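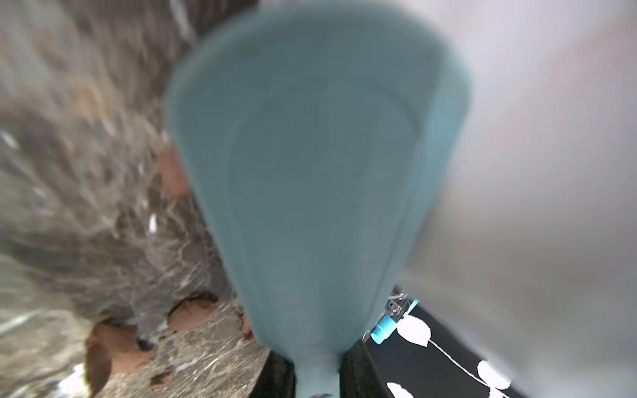

Open day at Batow: does the arm earn its keep?

A dozen of us took up Batow's invitation in March to see the Mimeo, the arm they want to put into ordinary kitchens. Ernő Hajdu ran the demonstration and was patient with our questions, including the rude ones.

The day's job was a stone countertop, the mottled brown and grey kind with a polish on it. I'd say that was a brave choice. Speckled stone hides mess from me at the best of times, and glare off the surface can't help a machine that steers by what it sees. The wrist camera sits so close to the hand that a big pale blue piece fills the middle of its view, with the stone squeezed in down one side. On the screen I could pick out reddish-brown patches on the counter, crumbs or something like them, but only in the moments when the arm wasn't moving quickly. Once it swung, the stone turned to streaks.

Hajdu told us the arm doesn't rely on that one view. Fair enough, though he was vague about what else it relies on, and I asked twice.

Batow says the Mimeo has done 1,829 practice runs, and that 700 of those were on kitchen surfaces. I would have liked to know how many went well. The handout doesn't say. It does give a price of $2,000 for the hand alone, with the arm "to be confirmed" – a phrase I've learned to read as "sit down first".

To be fair to them, the hand looked better thought out than the one Floltow brought to our hall last year. The blue part is slim at the neck, with a black jaw piece on either side of it, and Hajdu says it can be swapped without tools. He did not do it for us.

Would I have one at home? I have a dishcloth. Pap are holding their own open day next month and I've put my name down, mostly for the colour of the argument afterwards. There's room in my car for two more.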